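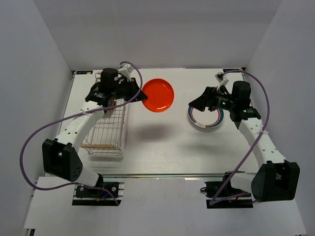 Section 6. House Rules for Two-Arm Dish Work

Revised October 2020 by Els Claeys. Replaces the August version, which was longer and obeyed less.

1. Clear everything off the table that is not on the Hivach task sheet. Coffee is not on the task sheet.

2. Check cable slack at both arms. Each cable needs a loose loop at the elbow and a tie on the forearm link. A tight cable will let you know at full reach, and you will not enjoy how.

3. Set the speed limit to 300 mm/s in Udar. Faster is possible. So is sweeping.

4. Give one arm the lead before both touch the same plate. Two leaders and one plate is a tug-of-war, and the plate has never won.

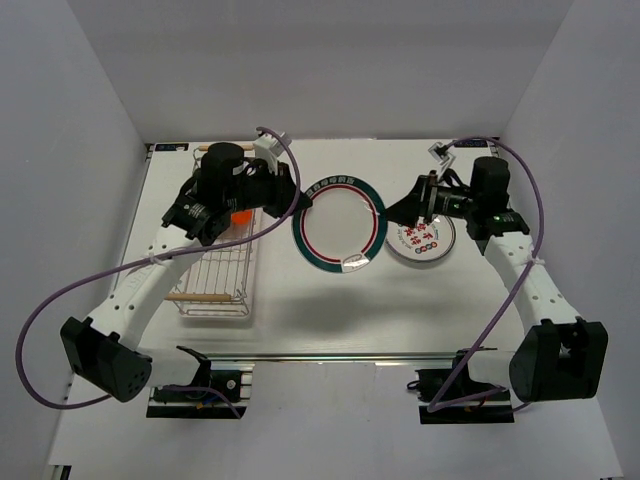 5. During a handover, the giving gripper opens only after the taking gripper reports a firm hold. Wait up to 5 seconds for that report, then stop the run.

6. Log every drop in Winetti, including the ones that bounced.

CAUTION: Hands stay out of the enclosure while the arms have power. "Just straightening the rack" counts as hands.

NOTE: Plates with patterned rims can confuse the Pons grip finder. Run the 21-pose check again whenever you change the set – yes, even if the new plates look "pretty much the same."

For restarting after a stop, see Section 7. Read it before you press anything.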